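Tema 4. La piel atópica: apuntes de clase

¡Empezamos uno de los temas más bonitos del curso! La piel es una barrera viva, y en la dermatitis atópica esa barrera pierde agua y deja pasar irritantes. De ahí salen la sequedad, el picor y el rascado, que vuelve a dañarla.

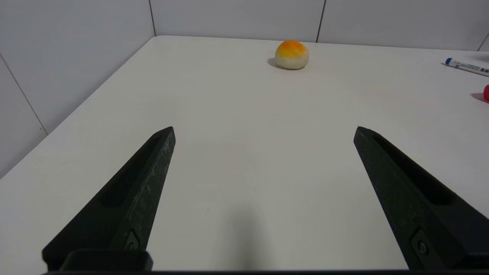 La filagrina es la proteína que tenéis que recordar. Ayuda a compactar las células de la capa córnea y, al degradarse, da lugar a moléculas que retienen agua. Muchos pacientes tienen variantes en su gen — pero no todos, ¡ojo con esto en el examen!

Higiene y emolientes

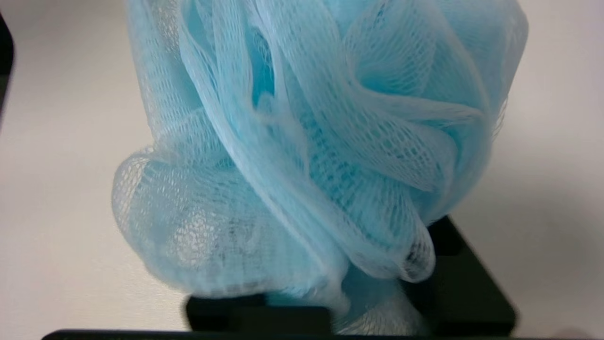
El baño diario está permitido, corto y con agua templada. Lo que más irrita suele ser el jabón alcalino y la fricción. Una esponja de malla como esta azul, con tantas capas de red fruncida, roza más que la mano, así que en pleno brote mejor dejarla colgada. Después, secar a toquecitos y aplicar el emoliente enseguida. 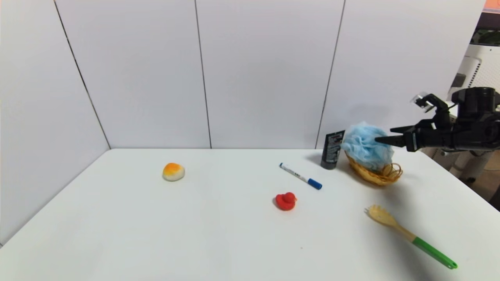

En el brote entran los corticoides tópicos, con potencia elegida según edad y zona. Para el seminario de mayo traed leído el caso Irkcombe (15 páginas, se leen volando) y calculad cuántos tubos de 30 g de emoliente harían falta para 7 días si se gastan 100 g por semana.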